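Robotics > Data collection > Hand-held grippers > Lerard

Lerard is a hand-held gripper kit for recording examples of manual tasks, which are then used to train robot arms. It is made by Drotiler, a firm founded by the engineer Orhun Özkan, and is sold to research groups and to companies that collect recordings in private homes. The kit replaced an earlier single-handed model, the Rirlow.

A standard kit holds 2 grippers, one for each hand, with a charger, a spare set of finger pads and a carrying case. Each gripper has a pair of parallel fingers, moved by a trigger in the handle. A camera on the tool records the fingers and whatever lies in front of them. The user picks up, moves and puts down objects in the normal way, and no robot is needed during recording. 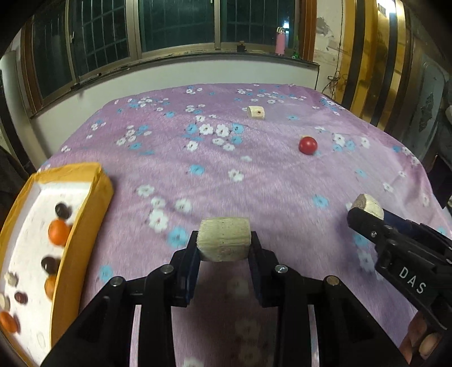

Tasks are set by the buyer or taken from a list supplied with the kit. Most are short and use small household goods, blocks, balls and boxes. The list advises a mix of hard, soft and rough surfaces, and suggests that tasks be repeated in different rooms and on different kinds of furniture. Work with both hands is listed separately, as it takes longer to learn.

Recordings are stored on a memory card and checked with a desktop program called Yüksel. The program marks clips in which the tool moved too fast or the view was blocked, and the user can then keep or delete them. The first version could open only 100 clips at a time, a limit removed in a July update.

The gripper weighs 602 grams without its card. Reviewers praised the replaceable pads and the simple trigger, but found the tool tiring in long sessions. The handle was later made narrower, and the printed guide was extended to 23 pages. Older handles can be exchanged through Drotiler's repair service.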